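4.2 What counts as a made bed?

I went into this part of the study thinking beds would be the easy bit. Kitchens have a hundred little objects in them and bathrooms have bottles, but a bed is a mattress, a sheet and whatever goes on top, so how hard could it be to agree on when it's tidy? Pretty hard, as we found out! Of the 129 bedrooms in the Sarnitz set, 73 got at least one disagreement between raters on the simple question "is this bed made, partly made or unmade?", and most of those fights were over the middle answer.

Part of the trouble is that people use the word "made" for two different things. One group of raters looked at the sheet. If the fitted sheet was on and more or less flat, they were happy, and anything lying on top was clutter to be dealt with later. The other group looked at the top layer first (a blanket, a cover, a cloth, whatever there was) and if that was bunched up the bed was unmade, end of story, no matter how nice the sheet looked underneath. I'm in the second group myself, for what it's worth, and I had to keep my own habits out of the coding guide.

Figure 6 is the case I kept coming back to while writing that guide. The cream fitted sheet is on the bed, with a lot of it showing, and a blue cloth lies across it, rumpled and folded over itself. Sheet people called it partly made and cover people called it unmade. Then there's the cardboard box up in the corner, against the wall, and the box set off a second round of arguing all by itself.

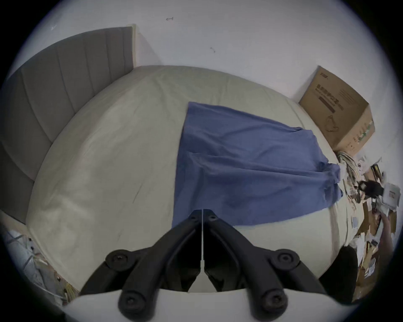
Figure 6. Bed with fitted sheet on, blue cloth left rumpled on top, and a cardboard box in the corner by the wall. Raters split between "partly made" and "unmade."

Does a box change the state of the bed? Under the older Renent scheme it does — any object that isn't bedding drops the bed one level. We tried that for the first round and didn't like it, mostly because it mixed up two jobs that people do separately at home. Straightening a cover is bed making. Moving a box is putting things away, and you need somewhere to put it, so it takes a decision that smoothing a sheet never does. From the second round on, we scored the bedding and the stuff on the bed in separate columns, and the raters told us it was a lot less annoying to work with.

We also wrote down, finally, what to do with a cloth that nobody can name. From a single still you often can't tell a thin blanket from a flat sheet or a spare cover, and our raters were wasting time guessing. The new rule is to code it as "loose textile" and judge only how it lies: spread, folded or rumpled. The blue one in Figure 6 goes down as rumpled, and the fitted sheet gets its own line.

I should say that headboards, side tables and the floor next to the bed stay out of this score completely. A messy floor made raters harsher on the bed beside it, so the guide now asks them to finish the bedding column before they look at anything else. The floor gets its turn in 4.3, along with the chairs.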